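Ticket: Online catalog - Endale retrospective, artwork pages showing wrong captions
Opened by: Gemechu Mersha, Postonstead Gallery
Status: Resolved
Opened: 7 November 2025

Hi team! First of all, the new exhibition pages look wonderful. The big landscape canvases finally have room to breathe on screen, and the painter is thrilled (so am I).

One snag. In the Endale rooms, the captions have slipped. Click on a charcoal study from Room 2 and you get the title and date for the oil next to it. The audio clips are fine, the zoom is fine, it's only the text under each work. I tried two browsers and my phone and got the same thing every time.

Steps I took:
- cleared the cache
- logged out and back in
- re-saved one of the records by hand, which fixed that page until the overnight sync, and then it slipped again 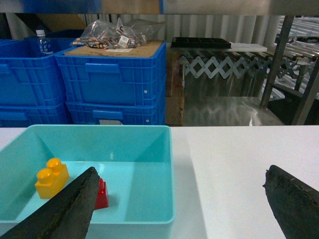
The records in Dakari, our collection database, are all correct, so I think the trouble starts when they get copied over to the website.

Reply from web support

Thanks, Gemechu, super clear report, and the re-save test saved us a lot of poking around! We compared the sync log with the website. The show has 39 works, and the captions go wrong from the fifth one onward. Could you tell us if anything was added to or pulled from the list after August?

Reply from Gemechu

Yes! We pulled one drawing when the lender asked for it back. I took it off the checklist but left the record in Dakari, so we could keep the conservation notes. It was fifth in the hang. That can't be a coincidence, can it?

Reply from web support

No, that's our culprit - great catch. The image export skips withdrawn works and the caption export doesn't, so every caption after the gap lands one place too early. We've changed the job to match on accession number and ran it on the test site with 300 older records. All of them lined up.

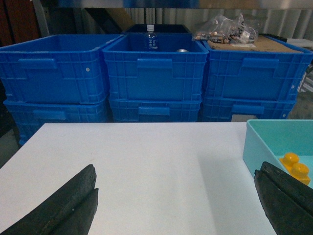
Yellow piece in the turquoise tray, at the right of the table.

The fix goes live with tonight's sync. Please leave the drawing's record as it is, no need to delete anything.

Reply from Gemechu

Checked every room this morning and it's perfect! The charcoal studies have their proper titles again, and the long caption on the Runberg harbor painting now wraps nicely too (was that you? I love it). Our education team is already using the pages to plan school visits.

A small wish for later: could the caption box hold more than 400 characters? The painter wrote some lovely notes about her color mixing and I hate trimming them.

Reply from web support

The wrapping was us, glad you like it! We've raised the limit to 1,000 characters and it's on the live site now. Closing this ticket - just reply here if a caption wanders off again.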